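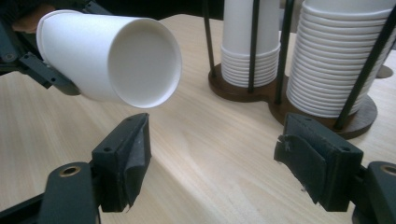 Plain white paper cup, no print, rolled lip.

Stovetop popcorn for a crowd

Kernalness > How-to > Big batches
Posted by Kamarul Pelupessy, 10/19/20

Quick one, have to be out the door soon. People keep asking how I did the popcorn for the Durndale movie night. 37 kids, one stove, two pots. Same recipe as the regular one on this site, just more of it and in the right order.

What you need

Popping corn. Plain yellow, any store brand. White is fine too but pops smaller.
Oil with a high smoke point – canola, peanut, refined coconut. Not olive. Not butter, not in the pot.
Fine salt. Popcorn salt if you have it, or run table salt through a spice grinder for a few seconds.
Butter for after, if you want it.
A heavy pot with a lid, 6 quarts or so. Two if you have them.
A big roasting pan or a clean cooler.
Paper cups, 12 ounce. Plain ones.
A scoop or a measuring cup with a handle.

How much to make

Half a cup of kernels gives you a 6 quart pot nearly full. I plan on one pot for every six kids, one for every four adults. Adults eat more, don't argue with me. For 37 kids I did seven pots and there was some left in the cooler at the end, which went home with people.

Step 1. Measure everything first

Do this before the stove goes on. Line up small bowls, half a cup of kernels in each, one bowl per batch. Keep the oil bottle open next to them with a tablespoon. Salt in a dish. You will not have time to measure between batches, you'll be dumping and shaking.

Step 2. Test kernels

Three tablespoons of oil in the pot, medium heat. A bit over medium if your burner is weak. Drop in three kernels, lid on. Wait till all three pop. Take them out with a spoon (or leave them, I leave them).

If the oil smokes, take the pot off and let it cool down a minute. Smoking oil tastes terrible and the whole batch will have it.

Step 3. Kernels in, off the heat, count to 30

Tip in the half cup. Lid on. Pull the pot OFF the burner and count to 30, slowly. This is the step everybody skips. It brings all the kernels up to the same temperature so they go off close together, and you get way fewer duds at the bottom.

Back on the heat after 30.

Step 4. Pop

It starts in under a minute. Once it's going, tilt the lid a crack away from you so steam gets out. Steam trapped in the pot = chewy popcorn. Shake the pot every few seconds, short shakes, keep it on the burner.

When the pops slow down to two seconds apart, done. Kill the heat. Don't wait for the last ones, they're not worth burning the rest.

Step 5. Dump and salt right away

Straight into the roasting pan. Salt now, while it's hot. Toss with your hands or two spoons. Salt again, less. Taste.

Next batch goes straight in the same pot, no need to wash. Fresh oil, three tablespoons again – maybe a little less, the pot's already coated. The pot is hotter now too so the test kernels go fast. Watch for smoke. From batch three on I turn the burner down a notch.

Step 6. Keeping it warm

Oven at 200 F, roasting pan uncovered, up to an hour. Don't cover with foil, it'll go soft. If you have to carry it someplace, line a clean dry cooler with paper towels and fill it up, lid shut. Stays crisp a couple hours that way. Not warm exactly, but crisp. Nobody complained.

Add butter only at the place you're serving. Buttered popcorn in a cooler turns to sponge.

Butter, if you're doing it

Melt it slow in a small pan and let it bubble until the crackling quiets down. That's the water cooking off. Skim the foam, pour off the clear part, leave the white stuff behind. Drizzle a little, toss, drizzle again. One stick did all seven pots, lightly. Use two if it's adults.

Plain butter straight out of the microwave has too much water in it and you get shrunken wet bits.

Serving in cups

Bags look nice but they tip over. Bowls get fought over. 12 ounce paper cups fit in a small hand and they stack when you're packing the car. Don't use the thin little water cooler ones, too small and they squash.

Scoop, don't pour. Fill to just under the rim, then one more light scoop on top. Stand them close togther on a sheet pan so they hold each other up, my pan takes 21. Fill the pan, carry the whole pan out, come back for the next one.

If you're adding flavors, do it in the cup. Shake of seasoning, put an empty cup upside down on top, hold the two rims tight and shake. Works great for cinnamon sugar. For cheese powder you need a bit of butter on there first or it all ends up at the bottom.

Allergies – ask before you use peanut oil. I use canola for anything with kids. Also popcorn isn't for the very little ones, under four, they can choke on it. Have crackers or something for them.

Problems

Lots of unpopped kernels: old corn, or heat too low. Old corn can be fixed sometimes. Put it in a jar with a tablespoon of water per three cups of kernels, shake it, leave it a few days, shake when you walk by. I had a jar from February that came back fine.

Burnt bottom: heat too high, or you quit shaking.

Chewy: lid was shut tight. Crack it more.

Salt falls off: too coarse, or the popcorn had gone cold. Grind it finer.

Lid lifts up: too many kernels for your pot. Go down to a third of a cup.

Cleanup

Let the pot cool, wipe out the oil with paper towels, trash not sink. Brown film on the bottom comes off with baking soda and a little hot water, leave it 20 minutes and scrub. Pick the duds out of the cooler before you put it away, I forgot once and recieved a nice smell for it.

Kettle corn is a seperate page, the sugar changes the timing. Will get the caramel one up when I have time.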